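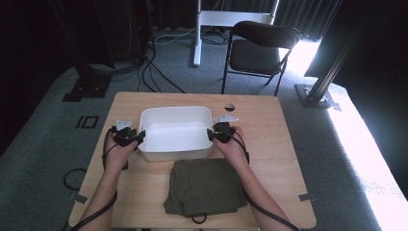
Kesberg hand-held gripper kit, with the Troto training recipe
Reviewed by Marion Laing, December 2022

The pitch is that you can teach a two-armed robot to do housework without owning the robot while you teach it. You hold a gripper in each hand, do the chore yourself, and the recordings train the policy. Kesberg sells the grippers and Troto is the method that goes with them. I have had both for a month and I'm only half persuaded.

Recording is the good part. I got 264 usable demonstrations of lifting a plastic tub by its two short ends, and later of putting folded clothes into it. Squeezing a tub from both sides is a fair test, as neither hand can manage alone, and the grippers feel natural enough for it. The cables are a nuisance. They run back along your forearms and catch on your sleeves, so I gave up wearing any.

Then there is the headline figure. The Troto paper reports 78 per cent success on two-handed lifting, from 100 trials. Read the appendix and you find that the tub always began within a hand's width of the same spot, and that a tub dropped after the lift still counted. Callum MacKinnon ran the released model on our arms with the tub turned a little, and it mostly pushed the thing across the table.

Cloth is worse. The authors show one garment, folded one way, and call the result general. I'd want a pile of different clothes before using that word.

The kit costs 700 pounds. As a recorder, it earns that. As proof that the method works, it doesn't, and I'd wait for someone outside Troto to repeat the trials.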